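Sterkine Two-Arm Block Handling Set
Data card, release 2
Last revised 2019-12-19

Summary

This set contains 769 recorded demonstrations of two-arm handling of foam blocks. It was collected by the Nanumeo group to support the training and testing of policies that learn from human examples. Questions about content should be directed to Noémi Halász. Questions about access should be directed to Csaba Somogyi.

Collection

All episodes were recorded at one station. Two arms are mounted on a shared aluminum rail at the front of a walled enclosure, and the position of the mounting plates was not changed between sessions. Operators guided both arms by teleoperation. Each operator completed a practice period before any recording was kept.
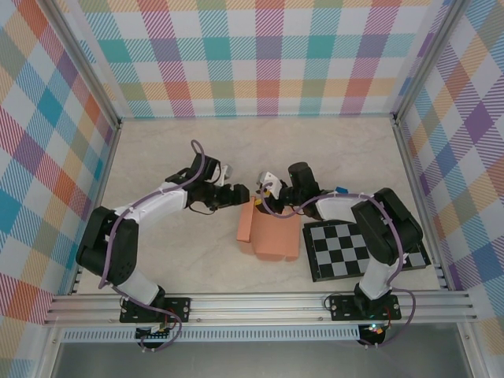 An episode begins when the operator presses the start pedal and ends when both grippers have been withdrawn from the block. Episodes longer than 1000 time steps were stopped and discarded. Failed grasps followed by a recovery were kept and carry the label "retry" in the episode index.

Contents of each episode

Joint positions for both arms
Commanded positions for both arms
Gripper opening, left and right
Color video from the fixed camera
Operator code and session number

Review

Vilmos Pap and Margit Takács reviewed every episode independently. Where their labels differed, the episode was referred to Gyula Bakos for a final decision. Video and joint data are out of step in 14 episodes, which are listed in the file known_issues.txt and should be left out of timing studies.

Limits

The set covers one enclosure, one camera position and one style of wall panel. Policies trained on it alone should not be expected to perform well against other backgrounds. No force readings were recorded.

Planned changes

A further release is scheduled for January and will correct the timing fault where the original logs allow.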